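The bus from Jarnorcombe was late again, so it was gone seven when she let herself in. Her brother had left a note by the kettle. It said the soup wanted two minutes and that Galtine had rung about the job.

She read it twice. They had offered her 69 pence an hour more than Pledent, and she would have to move by October.
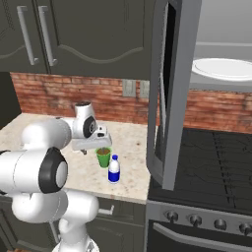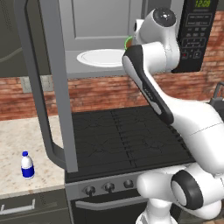

The kitchen: the counter by the cooker, and the microwave with its door open.

She ate standing up, with her coat on. There was 200 pounds in the tin — enough for the train and a week's room.

She washed the bowl, turned the note over and wrote, "Tell them yes."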